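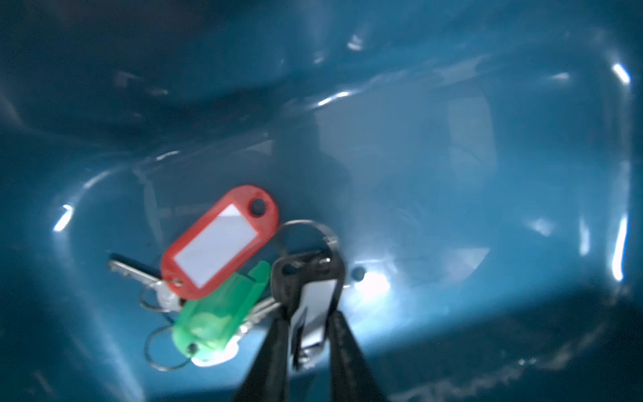

Would the cell still hold its calibration if we skipped the weekly check, one reader of our July draft asked, and why bother with the fingers at all when the arms themselves were fine? Fair question. I used to think the same, and I kept the arms tidy while the fingers got whatever time was left. This section is about how I look after the Hitadley cell now, which is mostly a matter of small dull jobs done in the same order.

4.2 Setup and Upkeep of the Cell

Both arms are bolted to one aluminum rail along the front edge. I like this a lot, because if the rail is straight the arms agree with each other, and if it has crept I only have one thing to chase. I start by checking the brackets by hand, then I drive each arm to its rest pose and compare the joint readings with the log. When a joint is off I redo that joint and leave its neighbors alone. (We tried redoing everything every time. It took 35 minutes and gave us the same numbers.)

Cables come next. A cable needs enough slack to follow the arm to its farthest reach, and too much slack ends up in the wrist camera's view or under a link. I run each arm slowly through its full range and watch the cable the whole way — boring, but it has saved me at least one connector. 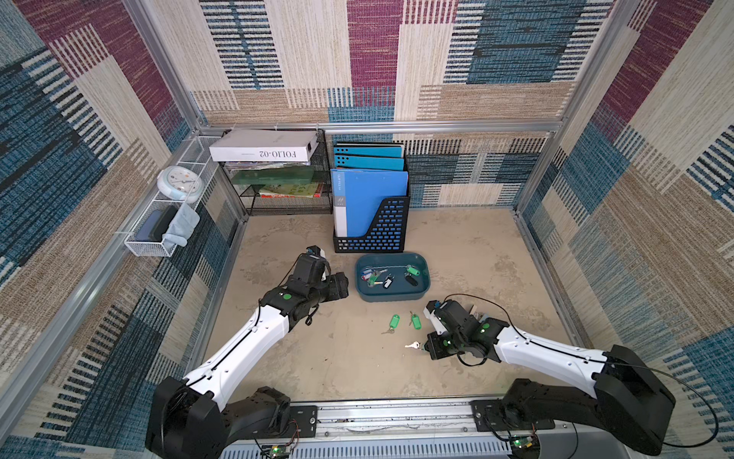 Figure 3. The cell with both arms mounted on the front rail and a tray of keys on the floor.

The fingers are where most of the wear goes. Keys are hard on them! Thin metal edges dig into the gripping faces, and a grasp that was solid one week starts to slide the next. We changed the pads every 1,000 grasps to begin with. Later I switched to looking at them under a lamp and changing them when I could feel a groove with my fingernail, and I trust that more than the counter. After a change I close the fingers on a flat gauge, reset the zero, and run a short pick test on the key bundle before anything gets recorded.

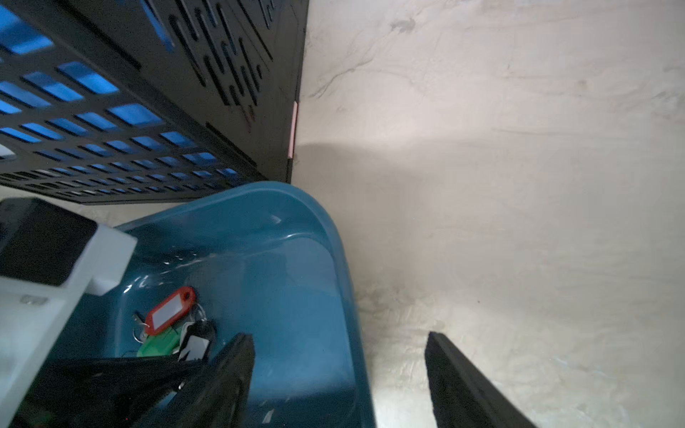 I also wipe both camera lenses at this point and fix the exposure by hand. Glossy plastic throws back a lot of light, and on auto the picture would brighten and darken as the wrist moved over it, so the same red tag could look like two different tags. With the exposure locked, we logged 3,620 episodes and threw out 349 of them, mostly for slipped grasps. The discards bunch up in the runs just before a pad change. I haven't tested that properly, and the Oltia pads we ordered for a side-by-side run were the wrong width, so the comparison will have to wait for the next round.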